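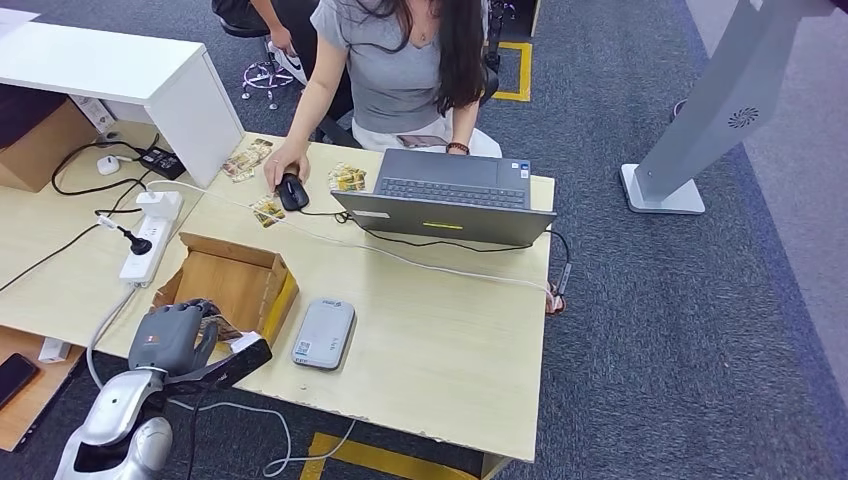
Search articles Search

How to find out why a robot hand does not let go

By Ķēniņš -- Thursday

14 shares

This guide is for people who run a pick-and-drop task with a humanoid hand and have this fault: the arm goes to the box, the fingers receive the open command, and the small item stays in the hand. In our case it happened with thin, light items only. With heavier things we never saw it, so for a long time we looked in the wrong place.

We work with a Ceven hand and the Gesbridge control software. The menu names below are from Gesbridge, but the steps should be similar in other software.

Before you start

Stop the task and put the arm in hold. Do not pull the item out of the fingers while the motors are on. I did this once, the hand closed again, and I had a sore finger for two days. If a person works at the same desk, ask this person to keep both hands on the far side until you say that the arm is in hold. Check also that you can reach the stop button from where you stand.

Step 1. Save the log first

Many people restart the controller immediately and lose the record. Open Logs, choose Hand, and export the last run. You need three columns: commanded position, measured position and motor current. Write down which item was in the hand.

Step 2. Compare the two positions

Look at the moment of the open command. There are two possible cases.

If the measured position does not follow the command, the problem is in the hand or in its cable. Go to step 3.

If the measured position follows well, the fingers really opened and the item stuck to a fingertip, or they opened too little. Go to step 4.

Step 3. Check the cable at the wrist

With the power off, follow the cable from the wrist down past the arm. It must have a free loop when the wrist turns to the end of its range. Move the wrist slowly by hand, if your arm permits this, and look for a place where the cable becomes tight. Keep it away from other cables on the desk, especially laptop chargers, which like to catch on everything.
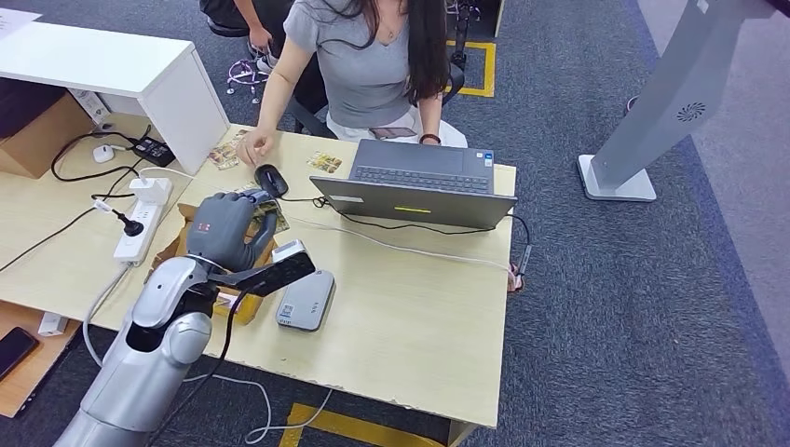
Skarkis wrote to me that a cable check with the power off is not enough, and that the same check must be repeated at slow speed with the wrist turning over the box, because on that setup the signal was lost only while the arm was moving. I agree with this and I now do both. Set the speed limit to the lowest value and keep one hand on the stop button.

Step 4. Clean the fingertips and open wider

The soft surface of the fingertips collects dust and a little grease from packaging, and then it becomes sticky. Wipe it with a dry cloth first. If you use a liquid, read the manual of the hand before, some cleaners make the surface harder.

After this, open Grip Settings and look at Release Width. Ours was 13 millimeters, which was good for boxes but too narrow for a flat item lying across several fingers. Increase it in small steps. Also add a pause of 200 milliseconds after the open command, before the arm moves up. Without the pause our arm was already leaving while the fingers were still opening -- the item then traveled with it.

Step 5. Test again

Begin with one item and low speed. Put the box in its normal place, not closer, or the test will tell you little. When the release is clean, try the other items, and only then go back to normal speed.

If the fault returns after a few hours, do not increase the width again. Export a new log and compare it with the one from step 1. A motor current that slowly rises during the day can mean that a finger joint needs service, and for this you should write to the supplier of the hand and attach both logs.

2 comments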